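The Roll-Up: my slow conversion to the cloth napkin

I came to cloth napkins through embarrassment. It was May, I had eight people coming for dinner, and at the last minute I found the kitchen cupboard held half a packet of paper serviettes left over from a kid's birthday, with cartoon dinosaurs on them. Everyone was very kind about the dinosaurs. The next morning I went out and spent $59 on a set of proper cotton ones from a homewares shop called Lozano, and then I left them folded in a drawer for months, terrified somebody might wipe gravy on them.

What got me using them was a cafe. Gakuvmont does a long, lazy breakfast that I'd happily eat twice, and every place there is set with a bundle – fork and knife tucked up inside a square of coloured cloth, one end left open so the handles poke out. I asked how they did it so fast, and the woman at the counter pointed me to Kwok-wai Ko, who looked after the dining room and was at that moment rolling his way through a mountain of them. He told me to pull up a stool (I think he wanted the help, to be fair).
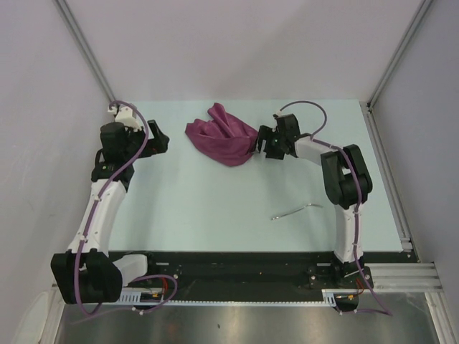 "Start flat," he said, and that was most of the lesson. I'd been trying to fold mine straight off the pile, with all the lumps still in, and wondering why my bundles looked like something you'd find at the bottom of a gym bag. Kwok-wai shakes each one out by two corners, lays it down and runs the side of his hand across it from the middle. Then he folds it corner to corner, into a triangle, with the long edge nearest his belly. Cutlery goes in the middle, the sides come over, and you roll from one side to the other, keeping it snug. He takes 15 seconds. I took so long over my first one that somebody brought me a coffee.

Colour matters more than I'd have guessed. White looks gorgeous for precisely one meal. Kwok-wai is a fan of anything deep and moody – plum, navy, a good dark olive – as it forgives red wine and beetroot, and cutlery looks terrific against it. I've since bought a second lot in a purple I would never wear, and even my cheap forks look like wedding presents on it!

He was also firm about size. Too small and the fork falls out the bottom on the way to the table. Too big and you end up with a sleeping bag. My Lozano ones are on the small side, so at home they get a fork and nothing else, and the knives have to fend for themselves.
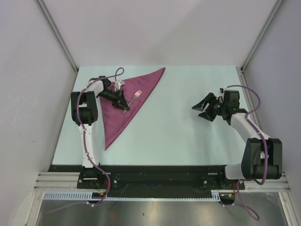
Corner to corner, then the cutlery: a fork on a plum-purple cloth.

Washing was the part I'd been dreading, and it's been no bother. Mine go in with the tea towels on a warm wash, no fabric softener (it makes them slippery and they stop soaking anything up), and I peg them out by the hem so they don't dry with a little ear in the middle. I iron them if my mother-in-law is coming. Otherwise I pull them square while they're still a bit damp, stack them and put a heavy cookbook on top overnight.

These days I roll the whole lot after the dishes, with the radio on, and they live in a bread basket on the sideboard. My youngest has taken over the forks and puts every one in upside down. I've stopped fixing them.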